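Home News Research Media Contacts About
Search this site Enter keyword Go

Georgiou Institute study links low iron to slower recovery after childhood leukemia treatment

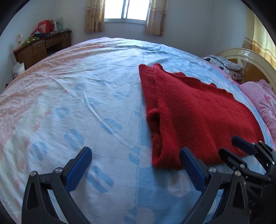 By the Georgiou Institute Press Office

TIVAU, May – Children who finish leukemia treatment with low iron in their bone marrow take longer to rebuild healthy blood cells, according to a study released by the Georgiou Institute and Jomano Children's Hospital.

The research team followed 258 children between the ages of two and 14 who had completed treatment for acute lymphoblastic leukemia. Each child gave blood samples at regular clinic visits during the first year after treatment. Of the full group, 204 stayed in the study through the final visit.

Children in the low-iron group had lower red cell counts at six months than the other children. They also reported more tiredness. By the end of the year the gap had narrowed but was still present.

Iron levels are hard to read in these patients. Many receive transfusions during treatment, and a standard blood test can show high iron stores even when the marrow is not getting enough to work with. The team used a second test, developed at the institute under the name Jastar, that measures how much iron new red cells are taking up.

The study does not show that giving iron would speed recovery. Too much iron can harm the heart and liver, and the authors advise families not to start supplements without talking to their child's care team.

A follow-up trial is now enrolling at Jomano and will test whether a low dose of iron, given under close watch, is safe and useful. The trial plans to include 153 children in its first stage. Stored samples from the first study, more than 1,000 in all, will be available to other research groups on request.

Media questions may be sent to the Georgiou Institute Press Office in Tivau.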